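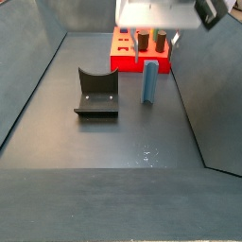 What does a child learn from a board with shaped holes?

The child learns to compare the outline of a solid piece with the outline of an opening, and to turn the piece with the hand until the two outlines agree.

Chapter 4
Pegs, Holes and the Matching of Shapes
Torunn Kvam
November

In the previous chapter we worked with flat puzzles, where each piece is seen whole from above and the picture on it helps the child to find the place. In this chapter the picture is gone. The pieces are now solid, they have height, and the only help is the shape itself. For many children this is the first material where looking at one side of an object is not enough. They must look at the end of it, because the end is the part that goes into the board.

I will use three words through the whole chapter, and I ask the reader to keep them separate. The board is the block with openings in it. An opening that goes deep enough to hold a piece standing is called a hole, also when it is not round. The peg is the piece that the child holds. In older books, and in some catalogs, "peg board" means only the kind with many small round holes in rows. I use it for all of them, also for boards with a slot, a square, or a star.

4.1 Outline and height

When you hold a peg in front of a small child, the child normally sees the color first and the height second. The outline of the end comes much later. You can test this in a simple way. Put a tall blue peg and a short blue peg on the table, both with a square end, and next to them a tall green peg with a star end. Ask the child which two are the same. Most children of three will put the two blue ones together, and it looks as if they have understood the shape. Now take two tall pegs of the same color with different ends, and one short peg in another color. Many of the same children will now choose the two tall ones, and then we know it was the color or the height that they followed.

For this reason the color of a peg is a decision the teacher must make with care. If the inside of each hole is painted in the color of its peg, the exercise becomes color matching. This is a good exercise, but it belongs in Chapter 2. If the whole board has one color and the pegs have many, the color helps the child to speak about the pegs ("the yellow one," "the green one") and does not say where they go. I prefer this second kind for first lessons. Pegs that are all the same color are the hardest, and I keep them for children who already manage the board without much trying.

At the kindergarten in Skarport we used one board of each kind for a full autumn. The children with the painted holes were finished faster and also left the table faster. The children with the plain board made more wrong tries, and they turned the pegs more often. It was a small group and I do not want to build a theory on it, but I have arranged the lessons in this chapter after what I saw there.

4.2 Which shapes are easy and which are difficult

A round peg has no wrong turning. The child only has to find the hole and hold the peg straight. A square peg can go in four ways, so the hand must turn it at most an eighth of a full turn. A rectangle goes in only two ways. A five-sided peg goes in five ways, but it is difficult for the eye, because to a child it looks nearly round. The star is the opposite case. It is easy to recognize and rather difficult to put in, since every point must find its corner at the same time.

Some sets also have pegs that change shape along their length. A peg can be rounded at the top and split into two legs at the bottom, like a small bridge standing up. Here the top tells the child nothing, and the peg must be turned over and studied from below. Curved pegs, with one side hollow like an arch, are of the same family. I do not give these to a beginner. When I do give them, I first let the child hold them with closed eyes and follow the edge with one finger.

The board used for the exercises in this chapter is of foam, in red, and it has pegs of many kinds together. On the next page most of the pegs stand on the board, two round holes are open, and a black curved peg is on the table behind. Look at the tops. The green peg shows a star there. The yellow peg has a rounded top, and its two legs are at the base. Before reading further, decide in which order you would give these pegs to a child of four, and write the order down. We come back to it in section 4.6. 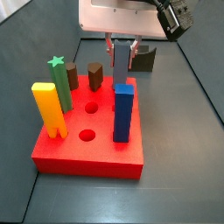 4.3 Choosing the material

Boards are sold in wood, in plastic, and in foam. Wood is heavy and stays in place, but it makes noise, and a tight wooden hole can make a small child angry. Foam gives a little around the peg, so the fit can be tighter and the work is quiet. It must be checked often. Small pieces can be bitten off.

The boards from Hokau are sold with 14 pegs, and the teacher can take out some of them for the first lessons. The Brimisix set is larger, with 100 pegs in small sizes, and it is intended for pattern work with older children. I mention it here only because schools sometimes buy it by mistake for the youngest group. If your school has it already, save it for Chapter 9.

Measure the holes before you buy, if the seller permits it. A peg should go in with the push of two fingers. If it falls in by itself, the child gets no answer from the hand. If it needs the whole arm, the board will move on the table and the other pegs will fall.

4.4 Preparing the table

Use a table with a dark or plain surface, and no cloth with a pattern. Put the board in the middle, with the long side toward the child. Place the pegs behind the board or at the side, never on the child's knees. Four pegs are enough for a first lesson, also when the board has more holes.

At Brekke school, where I taught for 14 years, the pegs were kept in a flat tray and each child took one at a time. I have kept this habit. A child with both hands full will try to push two pegs together and look at neither of them.

Exercise 4a. Take one round, one square, and one rectangular peg. Put in the round peg yourself, slowly, without speaking. Take it out again and give it to the child.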